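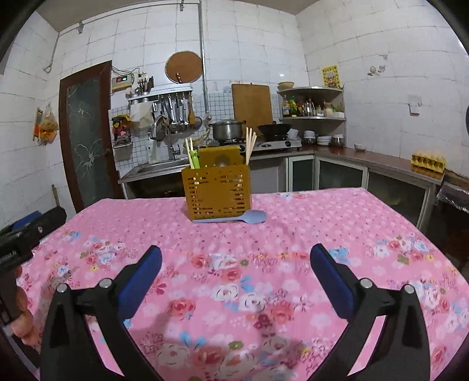
Clasgate Kitchen
27/07/2022

Thread on cold bean salads, because I've had the same question in my messages since June and I'm tired of typing the answer out one person at a time.

The base is white beans. Canned is fine. I use 2 cans for a bowl that feeds four as a side or two as a whole lunch with some left for the next day.

Drain them and rinse them until the water stops foaming. Then let them sit in the colander while you chop. If they go in dripping, the dressing slides off and pools at the bottom.

Dressing: olive oil, lemon juice, a spoon of mustard, one grated garlic clove, salt. I start with equal oil and lemon and add oil if it's too sharp. Most recipes go the other way and I find them greasy straight from the fridge.

Dress the beans first, by themselves, and leave them 30 minutes. They need more salt than you expect. Taste one before anything else goes in.

Vegetables: celery, cucumber, red onion, radish, raw green beans sliced thin if they're young. Fennel if you like it. I don't, much.

Bell pepper works but it takes over by day two. Same with raw broccoli. If you're eating it all today, go ahead.

Onion: slice it, cover it with cold water and a splash of vinegar for 5 minutes, drain. It stays crunchy and you won't taste it all afternoon.

Tomatoes go in at the table. I know a lot of you put them in early. They turn the whole bowl pink and watery by dinner.

Herbs: parsley, a lot of it, stems too if they're thin. Dill is good with the cucumber version. Basil goes black in the fridge so tear it over your own plate.

Someone asked about protein. Beans have a fair amount already. When I want more I add a chopped boiled egg, 9 minutes from the boil, or leftover chicken. Feta if there's some open.

Someone else asked about lentils. Yes, the small green or black ones. Red lentils fall apart and you get paste. Cook them in salted water and dress them warm.

Chickpeas also fine. They're firmer and don't take up the dressing as well, so I crush a few with a fork and stir those back in.

From dry: soak overnight, simmer with a bay leaf and half an onion, salt them near the start. I've done it both ways and the skins didn't get tough. Cool them in their own water or they split.

It keeps three days covered in the fridge. Take it out a little before eating, oil goes cloudy when it's cold. Squeeze of lemon and a stir and it's back to normal.

Doesn't freeze. The cucumber is the problem, but the beans go grainy too.

For work lunches I put the leaves in a separate bag and the salad in a jar. Arugula holds up best, then romaine. Spinach gets slimy if it touches the dressing for more than an hour.

Cost came up as well. Beans, celery and an onion are most of it. The oil is the expensive part, and you don't need the fancy bottle with this much lemon in there.

Corn version next. Still working out how much lime.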